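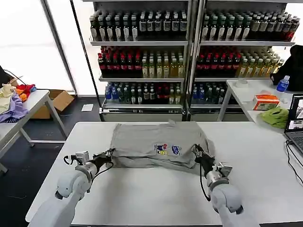
Folding a T-shirt is boring until you find out there's a trick to it, according to Lok-yiu Mak, and once you know the trick you want to do every shirt in the house! We think that's exactly right. So clear a table, grab a T-shirt and let's get folding.

Last updated: April
Shares: 132 | Comments: 3

Why is a T-shirt so tricky?

Think about a cardboard box. Push one side and the whole box moves. Now push one side of a T-shirt. It crumples! Cloth is floppy, so each part can go off in its own direction. A shirt can bunch up in more ways than you could ever draw.

Look really closely at a T-shirt (a magnifying glass is brilliant for this) and you'll see tiny loops of thread, all hooked through each other. That's called knitting, just like a woolly jumper but much, much smaller. The loops can slide and stretch, so the shirt can squeeze over your head and then spring back.

The secret is in the edges

If you grab a shirt by the middle, the rest flops about. Hold it at two edges, one on the left and one on the right, and pull gently. The cloth between your hands goes flat – like magic, but really it's just pulling! Scientists call this pull tension.

Try it yourself

Lay your shirt on the table with the front facing down. Smooth it from the middle outwards with flat hands.

Fold one side in towards the middle, then lay the sleeve back on itself. Do the same on the other side. You should have a long, thin shape.

Now bring the bottom hem up to the neck. Turn the whole thing over and you've made a neat rectangle, with any picture on the front showing. Hooray!

Does it look a bit wonky? Open it up and have another go. Big shirts are harder, so start with one of your own.

What about creases?

A crease is a place where the threads have been bent and squashed for a long time. Steam helps them relax – ask a grown-up to do the ironing, as irons get very hot.

Comments

Oi-ling Yu: We tried this on Saturday and my son folded 13 shirts. Then he unfolded them to do it again.

Tsz-kin Hung: Does it work with long sleeves?

Biljana Matić: Yes, just fold each sleeve down along the side first.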